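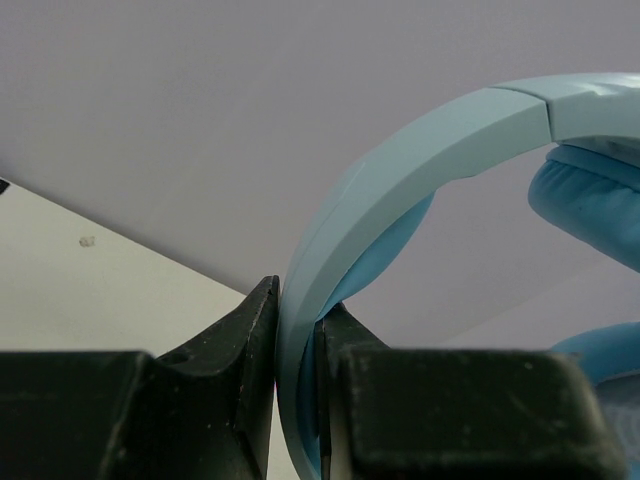
Routine service of the two-arm bench cell: fingers, cable routing and bases

Document owner: Kathleen Fahy
Revision: 2025-02-09
Applies to: Dundarmont bench cells with two arms on a common board

This procedure covers the finger inspection, cable check and home check on a two-arm cell. It doesn't cover servo replacement or firmware. Allow 15 minutes per arm if no parts need changing.

Tools and consumables

Hex keys, metric set
Feeler gauges
Lint-free cloth and isopropyl alcohol
Soft brush
Medium-strength threadlocker
Reusable hook-and-loop ties (no zip ties on moving sections)
Spare finger pair, Brulter pattern
Service log

1. Park and isolate

1.1 Run the park routine from the console. Both arms should fold back over their own bases.
1.2 Support each forearm by hand before removing power. The joints are not braked and the arm will drop.
1.3 Switch off at the supply, then unplug. Tag the plug.
1.4 Clear the board of parts and wipe it down.

2. Fingers

Finger wear is the usual cause of a part rotating in the grip. Curved, smooth plastic parts such as a headphone headband show it first, as the contact patch is small and the load sits close to the tip. Scratches and dust on the outer faces are cosmetic. Wear on the contact faces is not.

2.1 Brush dust out of the recesses and screw holes, then wipe the contact faces with alcohol. Let them dry.
2.2 Close the fingers by hand until the tips touch. Look across the gap with a light behind it. The faces should meet over their full height.
2.3 If light shows at the tip, try the 0.15 mm feeler gauge. If it passes, replace both fingers. Never fit one new finger against an old one.
2.4 Check for chips on the leading corner. A chip you can catch with a fingernail will mark soft padding and coloured plastic. Replace the pair.
2.5 Refit with threadlocker on the screws. Snug only. The finger body is printed and the thread seat will crush.
2.6 Record the finger batch in the log. Batch 2163 was moulded short at the tip and should be binned if found in the spares drawer.

3. Cables

3.1 Trace each arm's cable from the gripper back to the base. It should follow the links in open curves, with no tight bend at the elbow.
3.2 Rotate the wrist by hand through its full 270 degree travel. The loop at the gripper should open and close freely and must not wrap around the fingers.
3.3 Move the elbow from one end of its travel to the other. Watch for the cable catching on the edge of the link.
3.4 Check connectors at the gripper end for looseness. Reseat any that move.
3.5 Where a cable has flattened or changed colour at a bend, replace the whole run. Splices are not permitted forward of the base.

4. Bases

4.1 Check the base mounting screws with a hex key. Work diagonally.
4.2 Look into each panel opening for pinched wiring. Tuck strays back behind the panel line.
4.3 Check that the rail fasteners along the board are tight. A board that shifts will throw out every taught position, and the fault looks the same as a bad home.

5. Power up and home check

5.1 Remove the tag, restore power and wait for the indicators at the base and gripper to settle.
5.2 Home the left arm, then the right. Keep hands outside the enclosure.
5.3 Run the Danaditz handover routine with the test part, nine cycles. Start at quarter speed and finish at full speed. 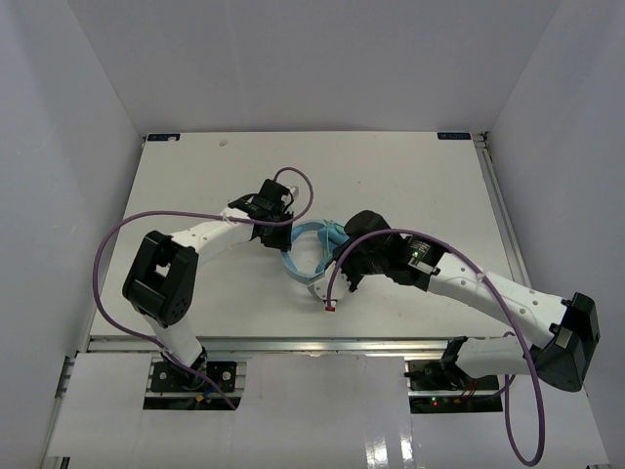 Why does one arm drift after service when the other holds position?

The most common cause is a joint that was moved by hand past its zero crossing while unpowered, so the encoder comes back one turn out. Power down, bring the joint back to its alignment mark and home again. If the drift returns, check the base screws on that arm before suspecting the servo.

5.4 If a part slips during the routine, stop and repeat section 2. Don't raise the grip force to compensate. Excess force overheats the gripper servo and hides the wear.
5.5 Log the cycle result, finger batch and any cable replaced.

Service interval

Monthly in normal use. Cells running the Sydorenko soft-goods set go to fortnightly. The full strip-down is done each September and has its own procedure.

Queries on the taught positions go to Ailbhe Ó Dálaigh. Send a copy of the log page with the request.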